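The **Purves peg trials** were a comparison of gripper fingers, wrist cameras and arm controllers run over one long August at the Purves workshop. They set out to answer a modest question: which pairing could most reliably put a blue hexagonal peg into a hole in a brown bar. The answer took 1,934 attempts and filled rather more paper than the peg deserved.

## Background

Purves had bought its first arm on the strength of a brochure, and its second on the strength of what the first had done to a shelf. By the time a third was proposed, the workshop's head of testing, Agnese Raudsepp, asked that somebody measure something beforehand. Two controllers were put forward, the Gerex and the Lultik. The suppliers of each regarded the other as a toy.

Peg work was chosen because it is cheap, dull and hard to argue with. A peg is either in the hole or it is not, although Timo Albers, who kept the log, did for a while allow a third category called "nearly".
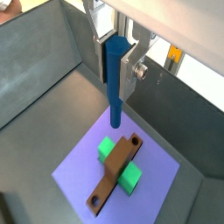

The category was struck out after the first 500 attempts, when it was found to contain most of them. Albers was allowed to keep it in a private column.

## Fingers

Two styles of finger were compared. Bare aluminium fingers held the peg at a steady angle and were easy to wipe down, but they forgave nothing: a peg picked up crooked stayed crooked all the way to the bar. Fingers faced with black pads let the peg settle a little as they closed. They also let it settle when nobody wanted it to, chiefly on the way down.

Ynyr Craddock favoured the pads and said so in the margins of other people's reports. His case rested on pick-up from a plain tabletop, where the peg stood on end and the arm had to find it with no fixture to help.
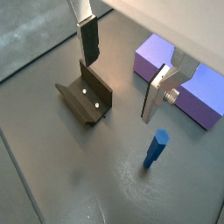
On that task the padded fingers failed 21 times and the bare ones 39, over equal runs. Craddock had the two numbers painted on a mug. The gap closed once the arm was slowed down, a finding he considered to be in poor taste.

## Cameras

Each arm carried a small camera at the wrist, looking down past the fingers. The view was good until the last few millimetres, at which point the peg tended to hide the hole it was meant for. Tilting the camera helped with this and made everything else slightly worse. A side camera from Flustel was tried for an afternoon and withdrawn at 4 p.m. - its cable had been reaching for the emergency stop.

Colour turned out to matter more than lens quality. A brown bar on a lavender mat was easy to pick out. The hole in the bar, being dark on brown, was less so, and the software had a habit of aiming for shadows instead.

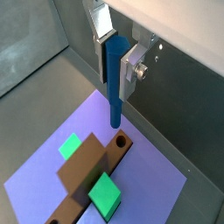

**Vesela Softić**
*Test engineer, Purves; keeper of this article*

## Controllers

The Gerex moved smoothly and stopped late. The Lultik stopped exactly where it was told and announced the fact with a clunk that could be heard in the car park. For insertion the clunk won, as the Gerex would drift a little after stopping and carry the peg tip with it. Softening the Gerex's final approach cured most of the drift and doubled the length of each run, so that a batch begun after lunch ended in the dark.

Neither controller coped well with a bar that had been turned between attempts. Bujar Karagiannis wrote a short routine that felt for the rim of the hole by nudging the peg about in a small spiral. It worked on both machines. It is still in use, under the file name `poke_final_2`. There is no record of `poke_final_1`.

## Outcome

The final report recommended padded fingers, the Lultik controller and the wrist camera left at its original angle. Purves bought bare fingers and the Gerex, which were on offer.

## See also

- Spiral search
- Finger pads, wear and replacement of
- Shelf incident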